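Dye lots, lightfastness and why I stopped trusting the swatch card

I have been testing fabric dyes for fading since January. The setup is basic: a south window, a strip of cotton half covered with black card, and a notebook. Each strip stays up for 66 days. Then I pull the card off and compare the two halves in daylight, at noon, with the kitchen light off.

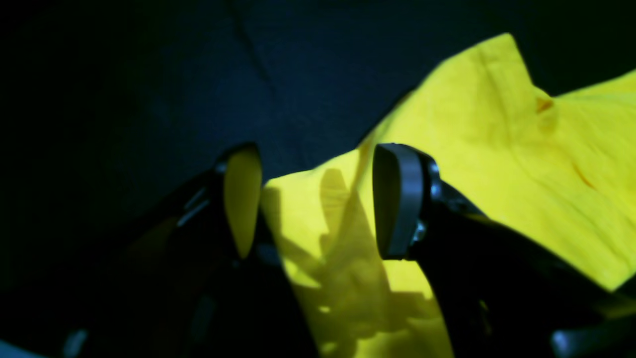
Yellows fade first in most of the cheap dye lines I have tried. Blues hold longer, and the dark ones can hide a real loss because the eye has little to compare against. Contrast matters a lot when judging this. A bright yellow cloth dropped on a dark navy surface will look stronger than the same cloth on white, so a faded piece can pass if you check it in the wrong spot. I now judge everything on a mid-gray board.

The second variable is the dye lot. Zistwood sells a powder they call Trorkau, and I bought jars from lots 17 and 18 a few weeks apart. Same fiber, same water, same salt, same time in the pot. Lot 18 came out greener. Wenjie Li repeated the test with her own scale and got the same shift, so I no longer blame my measuring.
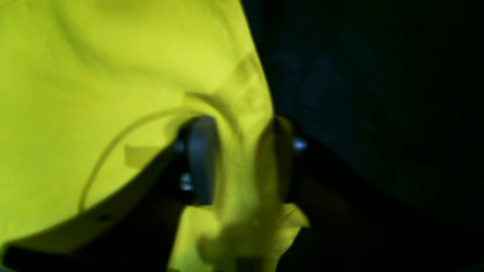

The shift was small when the strips were fresh. After the window it was easy to see, which suggests the blue part of the mix holds up better than the yellow part. I would like to run the two parts separately, but the label does not list them.

Washing is a separate problem. I use 100 grams of dry fabric per bath and rinse until the water runs clear. Zachary Lemieux thinks I over-rinse. He may be right. His strips kept more color in the window, although he also uses a different fixer, so the comparison is not clean.

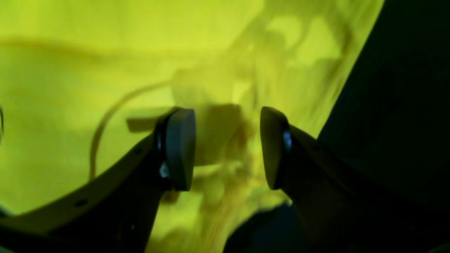
Yellow-green at very close range.

Next batch: two fixers, one lot, same window. I also want a strip that gets no direct sun at all, kept in a drawer, to separate light damage from plain aging. I should have done that from the start. 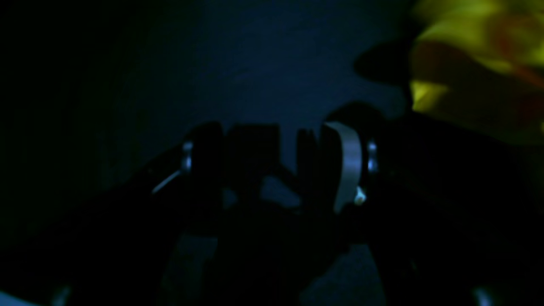

The drawer strip needs to be wrapped in acid-free tissue, and I am out of it until Friday. Lot 17 is down to the last spoonful, so that one goes in first.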